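Does freezing jeans do anything at all?

Posted in Laundry & Clothing Care, 351 views

Weronika Ostrowski
My sister-in-law swears you should never wash denim, only put it in the freezer overnight. She read it on the Titirum blog. I tried it in March with a pair I'd worn for 17 days and by lunchtime they smelled the same as before. Am I doing it wrong or is this nonsense? I also don't buy that one trip through the machine ruins the color.

Marion Galbraith
Mostly nonsense, I'd say. A home freezer doesn't get cold enough to kill much, and whatever survives wakes up when you put them on. It certainly won't lift sweat or skin oil. You need water for that.

As for color, yes, washing takes some out, but so does sitting down. I'm suspicious of anyone who says they can tell which did it. What I do: inside out, cold, short cycle, half the usual detergent, hang to dry. Check the pockets first.

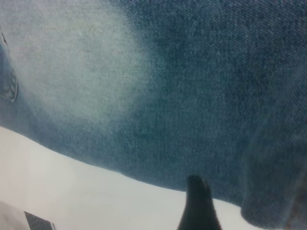
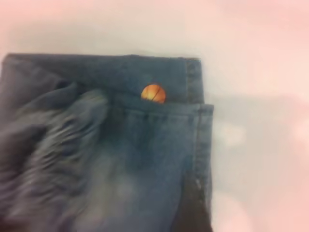
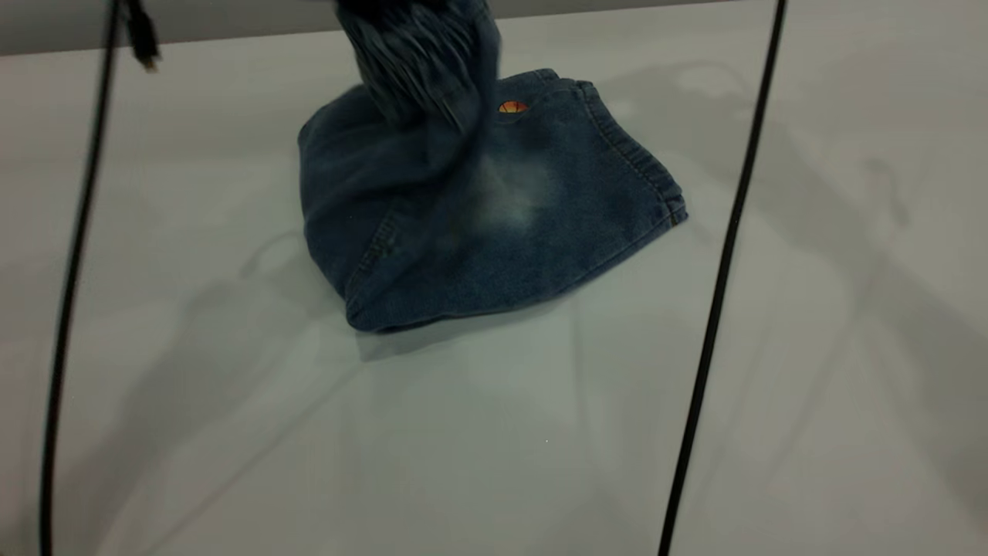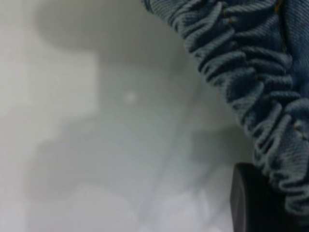 Blue denim, close up and from farther back.

Iason Mitsotakis-Vlachou doesn't agree about the detergent. Half is still too much for one pair, he says, and the "denim wash" from Pawlak that everyone recommends did nothing for him that plain liquid didn't, at some 8 times the price. He'd skip vinegar too. He tried it on black jeans and they faded anyway.

Oliwia Adamczyk
just wash them when they smell?? mine go in at 8 pm with the towels and they're fine

Weronika Ostrowski
Towels leave lint all over mine, so no thanks. But I'll try the cold cycle and give the freezer back to the peas.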